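**NMR bench book – May, polymer side**

Started 6 am because I wanted the magnet before Huguette got in and claimed it for her membranes (sorry, Huguette, you know I love you). Lock was terrible. I spent ages shimming a sample that turned out to be sitting too high in the spinner, so if you're reading this after a bad night on the bore, check the depth gauge first!

Once that was sorted, the lineshape came good and I ran the Endau batch, all 11 tubes, straight through on the autosampler. Proton only for now. The end-group signal is there in every one of them, but it's sitting on the shoulder of the residual solvent and I don't trust the integrals past the first few. Craig Moffat reckons I should switch solvent and stop whingeing. He's probably right, but we're low on the deuterated stuff and the Ustell order still hasn't shown up, so I'll try presaturation before I go begging.

Carbon on tube 3 overnight, longer relaxation delay than last time – I was far too greedy in the first attempt and the quaternaries basically vanished.

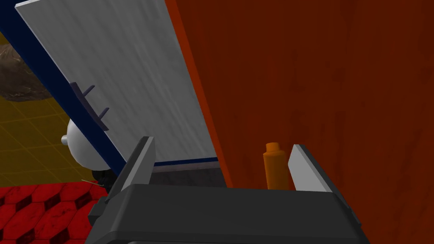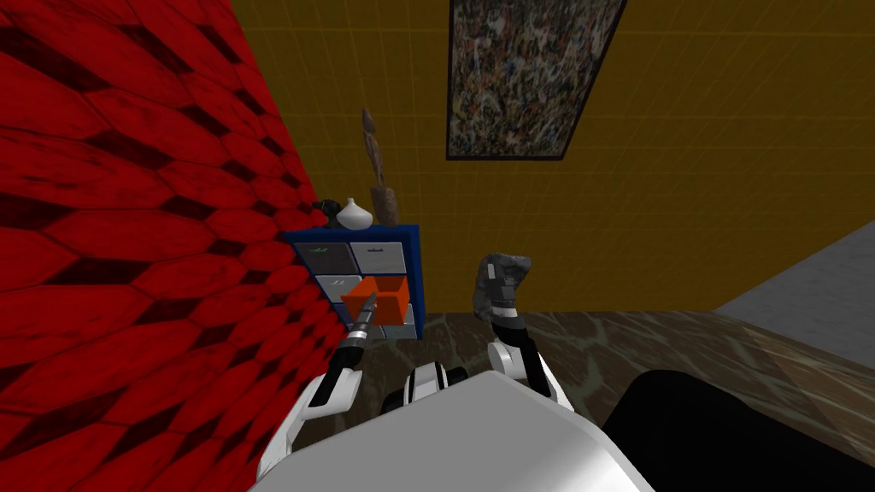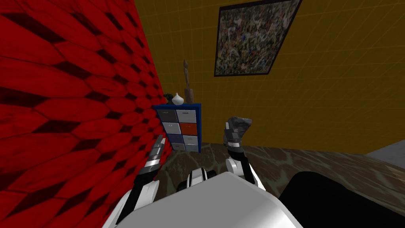
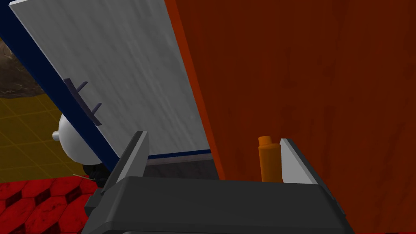

Back to the relaxation business. I did a quick inversion recovery on the backbone methylene and the fit is lovely at short delays, then wanders off at the long end. Could be two components, could be me not waiting long enough between scans. I'd love it to be two components (there's a whole paragraph in the Beaulieu draft that would suddenly make sense) so I'm being suspicious of myself and repeating it with double the delay before I say anything out loud.

Huguette came by mid-morning with the dried film from the Cisum work and asked whether 100 scans would be enough. For proton, sure. For what she wants, no way. We settled on her taking the solids probe for the afternoon while I do processing at my desk, which I've been putting off anyway.

Processing notes, mostly for me:

- 3 Hz line broadening is too much on the end groups, it smears them right into the solvent. Drop it.
- Baseline correct by hand. The automatic one eats the broad hump, and the hump is real.
- Save the phased spectra under a new name this time, you goose.

Still to do: top up the nitrogen, label the rack properly, ask Craig where the good caps went. The grey ones leak and I've lost enough solvent this month already.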